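Gurklow Packaged Goods Set: README

Version 8, 2020-12-21
Maintained by Trí Kiều, Bistomside

What is in the set

Gurklow is a set of pictures of packaged goods, taken while packages were being picked up and put down on a dark surface. There are 616 pictures covering 105 packages. Most are pouches and soft packs, plus a smaller number of cartons. The goods were bought at ordinary grocery and household stores and at one import store.

All pictures are close up. A package often fills the picture from top to bottom, and small print may run out of view. Some pictures have no package in them. These are kept in the folder named "none" and should be left in if you are training anything that has to decide whether a package is present.

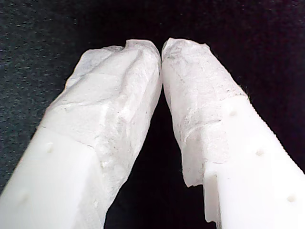
Each picture has one row in the index file. The columns are picture name, package number, package type, main color, barcode in view (yes, no, part), script of the printed text, and notes. Package number is left blank for the "none" folder.

How the labels were made

Labels were typed in by hand from the pictures alone. We did not go back to the package to fill in text that could not be read. If a code is only partly legible, the row has our best reading followed by a question mark. Sideways and mirrored text is marked "turned" in the notes column, and the picture is left the way it was taken.

Japanese text is marked by script only. It has not been transcribed or translated.

For color, use the printed face and ignore glare. Pale cream and pale yellow share one value, "cream". Matex and Zarei, the two groups that checked the labels, split these differently in version 7, and the old values are kept in a separate column.

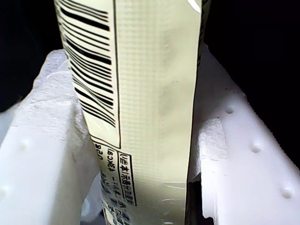
Known problems

Barcodes on soft packs bend with the material. Many will not scan, and a "yes" in the barcode column means only that bars can be seen.

Shiny packs have bright spots that hide print.

Several packages were bought twice and got two numbers. The pairs we found are in duplicates.txt. There are probably more.

Changes planned

The "part" value for barcodes will be replaced in January with left, right, top and bottom. Send corrections to Trí Kiều with the picture name and the column that needs fixing.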